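3.2 Table layout and serving items

The serving task was kept small on purpose. Each setting used one plate and one bun on a white tabletop, with no cloth, tray or napkin. The plate was round and shallow, with a raised rim and a muted pink color that stood out clearly from the table. The bun was placed to the right of the plate, directly on the table surface, so that every serving began with the same short distance to cover. The Darwish layout guide, which we followed for all 30 settings, allows the plate to sit left of center and does not require it to be squared to the table edge.
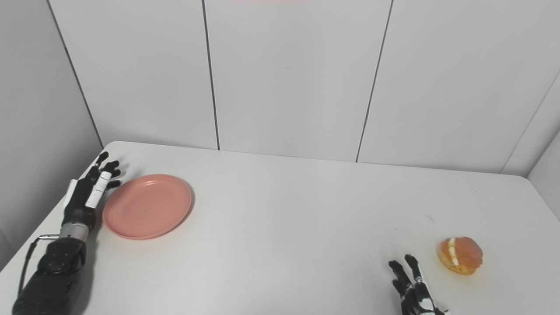
Figure 4. Plate and cream-filled bun on the white tabletop.

Why was a filled bun chosen over a plain roll?
A filled bun has a soft middle and a glazed top, and it shows poor handling early. Pressure on the sides moves the filling toward the cut, and a careless hold marks the glaze. Plain rolls in the Arkano pretest hid both faults.

Buns were scored on a 14-point sheet covering shape, glaze and position on the plate. A bun that landed on the rim lost two points, and one that tipped onto its side lost three. Crumbs on the table were noted but did not affect the score. Plates were wiped between settings and replaced only when chipped or bent; faint surface marks were accepted.

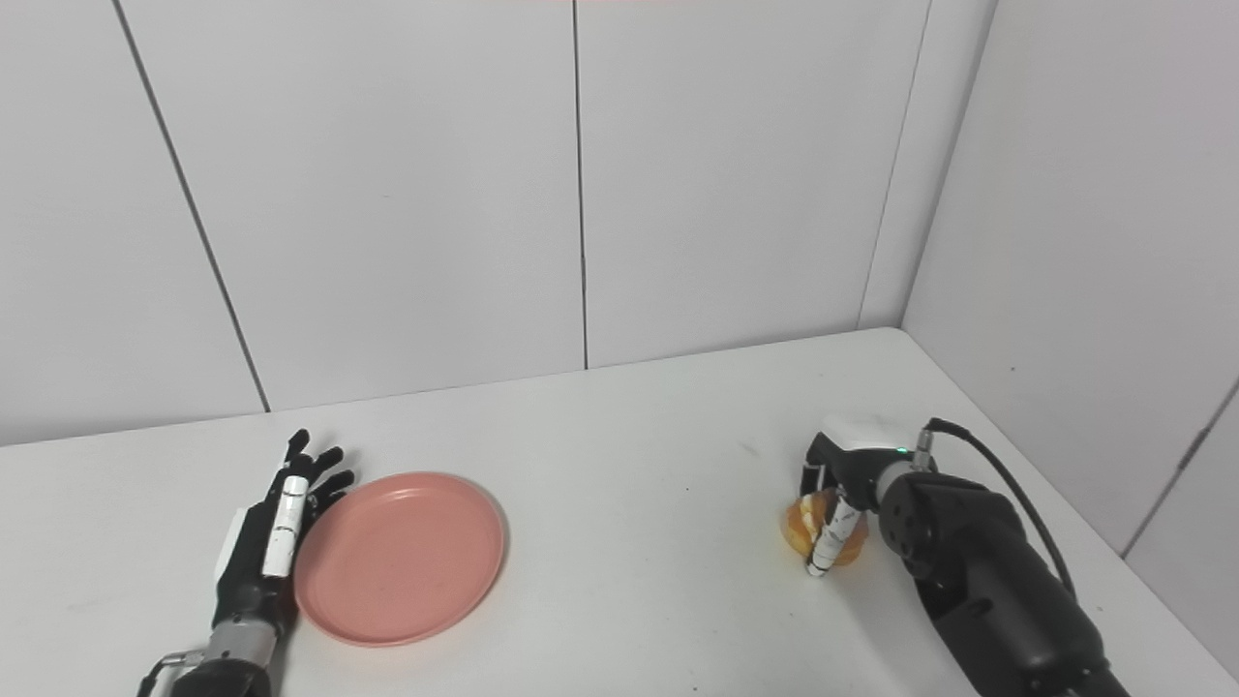 Scores were entered in the Votix record at the end of each setting, before the table was cleared. When two raters differed by more than one point, the lower score was kept and the difference was listed in the appendix. Settings in which the filling had already leaked before serving were left out of the totals and repeated with a fresh bun. The December series used the same sheet with a larger plate, and its results are reported separately in Section 5.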